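Makeup brushes get their own table at Jarance swap and sort day

December 2024

The brushes finally got a table to themselves. After years of being lumped in with hair clips and half-used nail polish at the Jarance winter swap, makeup brushes and the things people keep them in had a white-topped table of their own by the side wall, and it was the busiest spot in the hall for most of the morning.

Doors at ten. Line outside by quarter to. Coffee ran out before eleven, more on that later.

For anyone new in town, the swap is run out of the Darwish building on the corner, ground floor, the long room with the bad radiator. Bring clean stuff you don't use, take home stuff you will. No money changes hands except at the bake table. The June one is mostly garden and kitchen. The winter one has always leaned toward bathroom shelves and dresser tops, probably becuase everybody is clearing space before the holidays.

This year organizers logged 126 brushes handed in, the first time anyone has kept a tally. Powder brushes mostly. Lots of eye shadow brushes, a good number of them from gift sets and never opened. Fewer lip brushes than expected. Some 400 people came through between opening and close, a bit up on last winter.

The rule on brushes is strict and it was enforced. Washed before you come, dried flat, no shedding. Anything with caked product went back home with its owner. There were a few grumbles at the door over that. One woman went home, washed hers in the kitchen sink and came back after lunch with them in a dish towel, fair play to her.

Sorting was by job and not by brand, face brushes at one end and eyes at the other. Handles all pointing the same way, at least that was the plan. It held up until the first rush.
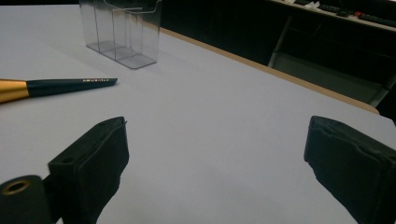 A dark-handled brush with a gold ferrule and a clear divided organizer on the sorting table.

The clear organizers went quicker than the brushes did. See-through ones with compartments were the thing everyone asked for, and the first batch was gone inside the hour. A second box turned up from Medier, the housewares shop on the square, which had cleared out a shelf of older stock and sent it over. Those went too. Limit was 2 per household by then and the sign had to be rewritten in bigger letters.

Tips were being traded across the table all morning. A few we wrote down:

Stand brushes handle down once they are dry, never while wet. Water runs into the ferrule, the glue lets go and the head comes off in your hand.

Short brushes disappear in tall compartments. Put them at the front or give them a shot glass.

A divided holder is easier to keep tidy if each slot has one job. Eyes in one, face in another, pencils somewhere else entirely.

Wipe out the holder when you wash the brushes. Powder builds up in the corners and goes right back on the clean ones.

Not everybody agreed on how often to wash. Once a week said one end of the table, once a month said the other. The wash demo at noon came down somewhere in the middle: every two weeks for anything that touches foundation, longer for powder. Lukewarm water, a drop of plain dish soap, swirl it in your palm, rinse till clear, reshape and lay flat on a towel with the head hanging over the edge of the counter. The demo was set for 14 chairs and there were people standing along the back wall, so it will be run twice next time.

Elsewhere in the hall, towels and bath mats did well. Hot rollers did not. There was a whole crate of travel bottles that hardly anyone touched, and those are going to the Wadico storeroom with the rest of the leftovers until June. Leftover brushes go there as well, bagged by type. Unopened ones are being set aside for the high school drama club, who asked for them back in the fall and can use more if you have any. Large powder brushes especially.

Complaints, such as they were. Parking, same as ever, the lot behind Darwish fills up and then people circle. The radiator, stuck on high, windows open by noon in the cold. And the coffee, which was one urn for the whole room. A second urn has been promised.

Lost and found: one gray knit glove, a child's umbrella, a set of keys on a green ribbon, reading glasses in a soft case. Ask at the front desk in the Darwish building, weekdays until four. Anything not picked up by the end of the month goes out with the donations.

A couple of people asked if the brush table will be back. Yes, and it is getting a neighbor, a table just for mirrors and trays, because those were piled on the floor this time and two people nearly went over them.

Drop off for the June swap opens two weeks ahead, same side door as always, ring the bell and wait. Please no boxes left on the step overnight. Kitchen things should be clean and complete, lids with there pots please, and nothing electric without a cord. Anyone who can lend folding tables should leave a note at the desk with a phone number. The long ones are needed most.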